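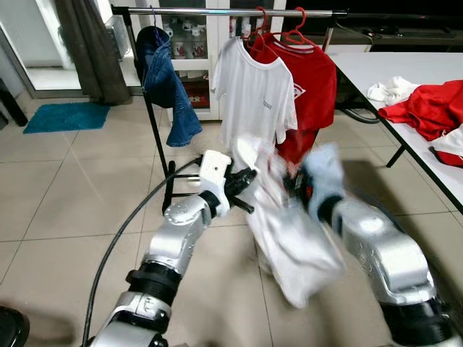

Home | Contents | Previous | Next

Chapter 6
Fibers, Yarn and Cloth

Pull a loose thread from the hem of an old shirt and untwist it between your fingers. It comes apart into hairs so fine you can barely see them, and you can snap any one of them with a light tug. Twist them together again and the thread will hold up a bag of apples! Almost everything in this chapter grows out of that small surprise.

We start with the fibers themselves. Cotton, wool and flax behave very differently, and a good look through a hand lens tells you why. Wool has scales that catch on each other – which is how a sweater shrinks into felt in a hot wash. Flax is long and smooth and makes a cool, crisp cloth.

Then we move on to spinning and weaving, with a visit to the old mill town of Carnholm, where Gerd Wunderlich kept 27 looms running through the winter and wrote down every broken thread. His notebooks are wonderful reading, and we will use the December pages in Section 6.3.

Before you go on, find three scraps of fabric at home and keep them handy.

Related chapters
Dyes and Color
The Wool Trade in Lureck
Paper and Felt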